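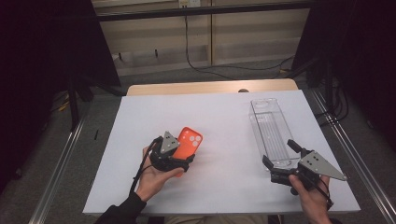

Fig. 1. Bimanual demo, phone case in left gripper, right gripper at the near end of the clear container.

Skilance project report, part 2: collecting demos by hand
6 April 2021

Goal for this part: get enough two-handed demonstrations to train a first policy. No teleop this time. In part 1 we drove the arms by remote control at the Tapley lab and it was slow, one decent demo every 4 minutes on a good day. Hand-held grippers are way faster. You just do the task.

Task. Phone case and clear box, both on the white board. Operator works seated, one gripper per hand. Grippers are the same design left and right so the data can be mirrored later (not done yet).

Numbers so far. 568 demos recorded, target was 200 so we are fine there. 17 thrown out, mostly tracking dropouts when the grippers got too close togther. Logs are in the Avalau folder, same naming as before.

Problems
- Clear plastic is hard. Depth goes right through the walls and picks up the board. Tried a darker board, glare got worse, went back to white.
- Cables pull on the wrist if you reach far. Tape helps a bit.
- People close the gripper too fast. The policy will copy that, so we re-briefed everyone and slowed down.
- Time stamps between left and right drift in long sessions. Restarting the recorder fixes it, cause still unknown.

Still to do: mirror the data, retrain with the bad demos removed, run on the real arms at Stisstead. Arm time is booked for August. Section on the loss curves is missing, will add it before we hand in the final verison.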